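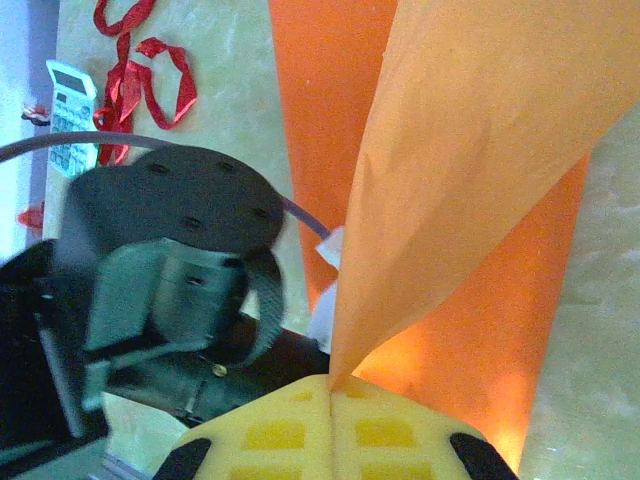 Two shades of orange, one paler than the other.

Joyce Biwott has been trying to buy the right orange for 54 years. She would like it noted that she has failed.

"My mother painted our kitchen in 1972," she says, pouring tea into a cup that is, pointedly, blue. "I've never seen that colour since. I've seen its cousins."

Biwott mixed paint for a living at Triden, a trade counter with a leaking roof and a loyal following among decorators. When she left, she had 3,712 colour cards in shoeboxes, each with a note on the back. One reads "custard, but angry". Another says "no".

Customers, she found, rarely wanted the colour they asked for. "A man came in for terracotta. He went home with terracotta and was back by lunch. What he wanted was his ex-wife's hallway."

Did he get it? "Close enough to upset him."

She has little patience with fashionable names. A tin of Stimine's Quiet Apricot sits on her windowsill as a warning. "Apricots aren't quiet. And it dries pink – I've done the back bedroom twice."

Her book, Next to Nothing, comes out in August from Perić. It has 129 short chapters, all on the same point: a colour depends on whatever you put beside it. Her editor suggested fewer. She added 2.

And the kitchen? She has a new sample pot to try this evening, on the wall behind the fridge.

"If it's wrong," she says, "I'll push the fridge back."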